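Teaching pants folding by remote – how do you handle elastic waistbands?

tonach_two
Monday
Okay, I need some opinions. Kasun and I are collecting demos for a clothes folding task, all by remote control, and pants with gathered waistbands are eating us alive. We're at 329 episodes and I've thrown out way more than I want to admit. T-shirts were a breeze compared to this!

My trouble is the grab. If I come in from above I get a pinch of ruffles and nothing behind it, so lately I slide the fingertips in under the folded edge and close there. It feels great on the controls (well, as great as anything feels with no touch feedback) but it's slow.

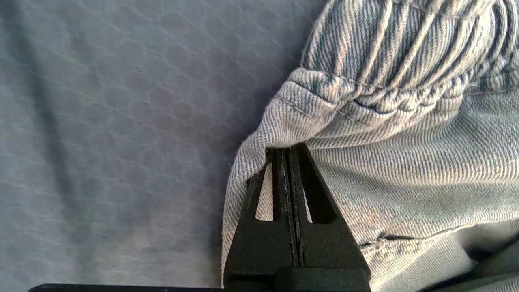 Kasun says slow is fine as long as I'm slow the same way every time. I say the policy is going to learn all my dithering. Who's right?

lundeholger
Kasun's right. A steady slow demo beats a fast messy one any day. What I'd cut is the pauses, where you're sitting there staring at the wrist view deciding what to do. Trim those and keep the rest.

belard_k
Gotta disagree with Holger here. We trimmed pauses on our set and the arm got jumpy right before contact. I'd redo the episode before I'd edit it.

lundeholger
How much were you trimming though? I only take out the dead stops, not the slow approach.

belard_k
Fair, we were pretty greedy with it.

tonach_two
Good to know, I hadn't thought about jumpiness. Second question – where do you hold them for the lift? I've been pinching the top edge of the waistband and letting the legs hang onto the bed, then laying them back down flat.

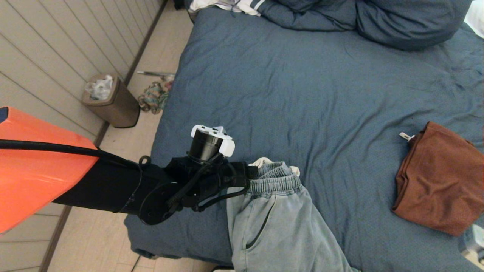

My worry is the drawstrings. When they're that close to the fingers I always feel like I'm about to grab one by accident, and then I chicken out and open up again. Kasun wants me to leave those tries in as recovery examples.

baptiste_g
Leave some in! If every demo is perfect the robot has no clue what to do after a bad pinch. We kept 200 ugly ones on purpose, but they all end in a good grab. Anything that ends badly goes in the bin.

Also, has anybody here tried guiding the arm by hand for this? I switched from a remote setup to just pushing the arm around and my cloth demos got a lot smoother.

belard_k
Tried it, hated it. My hands were in the camera view half the time.

baptiste_g
Stand behind it? Works for me, but my arm is pretty light.

tonach_two
I'm sticking with remote for now, my shoulders can't take hand guiding for a whole afternoon lol. We swapped over to the orange pair after lunch and the slicker fabric is a whole different animal. I kept aiming for the band and ending up down in the loose folds.

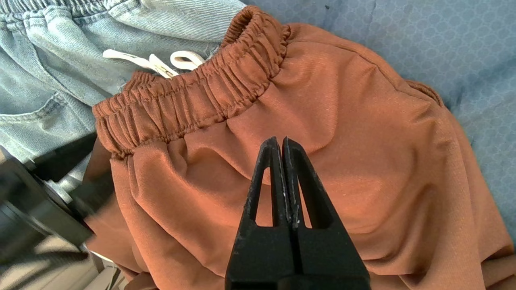

Wrist view on the orange pants, jeans next to them

lundeholger
Are you keeping both garments on the bed for every episode? I'd mix that up. One pair, two pairs, swapped sides. Ours got weirdly attached to whatever was on the left.

tonach_two
Mostly both, yeah. I'll do a batch with just one tomorrow and leave the pauses alone until I've seen how the first training run looks.

belard_k
Post the run when you have it, even if it's bad.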